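# Week 7 handout: looking after the simulated cell

Hi all! These are my notes for the second half of the gripper block, tidied up a bit after Jordan Nuttall pointed out that my January version still told you to edit a file we deleted. Read them before you come to the lab, have the Rasard cell open on your own machine while you do, and scribble on them as much as you like.

Both views come from the wrist camera in the simulator, so the fingers come in from the bottom. 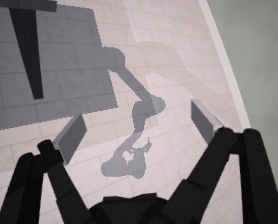
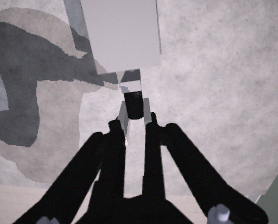

People always ask me why a simulated cell needs any upkeep at all. Nothing wears out, nothing gets dusty, the bolts stay tight. True! But the files behind it drift something awful. Somebody nudges the camera mount to get a nicer view, somebody else swaps the table, and two weeks later your grasp script is closing on thin air and you've spent an evening blaming your own code (I've lost more evenings to this than I'd like to admit).

So we treat it like a real cell, with a start-up check and a logbook.

## Start-up check

1. Load the cell with the arm at home and no task running. If the arm jumps on the first step, stop and look at the joint targets. They should match the home pose file exactly.
2. Open and close the gripper 5 times with nothing between the pads. Watch the two finger joints in the plot window. They should mirror each other the whole way. A lag on one side usually means the coupling got dropped when the model was exported.
3. Put the plain test block on the table and let it sit for 20 seconds of simulated time. It shouldn't creep or buzz. If it does, check the contact settings before you touch the physics step.
4. Grip the block, lift, hold, put it back. Write down whether it slipped.
5. Save a wrist view at home and compare it with the reference view in the Tindall folder.

Do them in that order, please. Ekene Akinola tried step 4 first last term and spent a whole lab tuning friction on a gripper whose left finger wasn't coupled.

## The camera offset

This is the part everyone gets wrong, me included, so go slowly. The camera is fixed to the wrist link, and its pose is written relative to that link. If you change the tool flange model you have to redo the offset, even when the new flange looks the same. Move the arm until the tool point touches a known corner of the test block, read off where the simulator says the corner is, then see where it lands in the camera view. Repeat for three more corners. If all four are off in the same direction, it's the mount position. If the error grows as you get farther from the middle, suspect the field of view.

Don't fix it by shifting the table! I know it's tempting. Everything else in the cell is placed from the table, and you'll be chasing that one for weeks.

## Lights and table textures

We change the tabletop and the lights between runs on purpose, and the shadows change with them. A detector that only works on one surface isn't much use to us. For the start-up check, though, always go back to the default light, or your comparison in step 5 means very little.

If the shadows look blocky, that's the shadow map resolution. You can raise it for a close-up, but put it back afterward because it slows the lab machines to a crawl.

## Logbook

One line per session: your initials, the cell version, what you changed, what you put back. Use the Vesero sheet, and no separate notes on your own laptop, please. Nikola Radulović's entries from last year are a lovely model to copy. Short, dull, and I could rebuild the cell from them.

## For next time

Run the full check twice, once with the seed set to 538 and once with a seed you pick yourself. Bring both joint plots. If step 3 misbehaves on one seed and not on the other, bring that too, because I'd like to go through a messy one on the big screen.

Questions to me by email, or catch me after class. Morfudd Griffiths is running the afternoon lab and has the spare logins.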